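Textbooks > Automation and Work > Chapter 4

Search this book Enter keyword Go

Chapter 4
A Morning at the Open Day
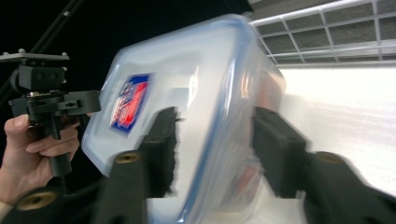 When I first brought students to the open day at Prerkulmont, I made a mistake in the preparation. I gave them three lectures on joint angles and one on safety, and then we took the train. They came home with many photographs and very few questions. The following year I did the opposite. I told them almost nothing, and I asked each of them to choose one task and to stay with it until the demonstrator went for lunch. The notes from that second visit were so much better that I have built this chapter on them.

The visit described in these pages took place on 7 November 2022. Our host was Haruna Ishida, who leads the handling group, and most of the demonstrations were given by her colleague Kiyoshi Kobori. The building stands on the Clisberg road, behind the old bus garage, and it is easy to miss the entrance. The group came in two halves, and the second half came late.

4.1 What the visitors expected

Before the doors opened, Mio Ueda asked the students to write down what they believed would be the hardest job for a gripper. The answers were mostly about weight. Several people wrote "a car engine", and one wrote "a piano". Only Aoi Kinoshita, a second-year student at that time, wrote "something from my mother's kitchen". She could not explain well why she had chosen it, but she was near to the subject of this chapter.

A heavy engine block has a fixed shape, and the factory knows this shape. It arrives in the same place, and it has strong points where it can be held. A plastic food container has rounded corners and smooth sides, and these sides give way a little under pressure. If the fingers press too lightly, the box slips. If they press too hard, the walls bend and the lid may come open. The person at home solves this without thinking, often while talking to somebody else.

4.2 Showing by hand

The method used by the handling group is simple to describe. A person takes a gripper tool in the hand, and does the task with it in the same way as one would do it with fingers. A camera on the tool records each attempt. The word used for one such attempt is a demonstration, and in this book it always has this meaning. When I speak of the event for visitors, I say "open day".

Kobori told us that the group had recorded 1,488 demonstrations of kitchen tasks since September. After checking, 1,156 of them were kept. The students were surprised by the difference, and I must say that I was surprised too. He answered that a rejected attempt is not always a failed one. Sometimes the task was done well, but the object was hidden from the camera at the important moment -- and then the record has little value for learning.

Visitors were allowed to try the tools themselves. This part was planned for twenty minutes and lasted well over an hour. Haruto Takagi, who is a careful person and plays the violin, was sure that he would be good at it. His first three attempts were slow and not very elegant. "I know where my fingers are," he wrote in his notebook, "but I do not know where these fingers are." We will come back to this sentence in section 4.5, when we discuss the sense of touch.

4.3 Points to keep in mind while reading

The chapter uses a few terms which you may have met in another meaning. Grip force is the force with which the two fingers press on the object. Contact area is the part of the surface that the fingers really touch; on a curved side it can be very small. Compliance is the readiness of a material to give way. Both the object and the finger have compliance, and beginners often forget the second one.

The Blomqvist tables at the end of the book list values for common packaging materials, up to a force of 400 newtons. For household objects you will need only the first page. Readers who have the Trikell workbook can do exercises 1 to 6 now, before the theory begins -- I recommend it, even if the answers are wrong.

4.4 Holding an object with two fingers

We start with the simplest case, a rigid box held between two flat and parallel surfaces. The box has a weight W, and each finger presses with the same force N.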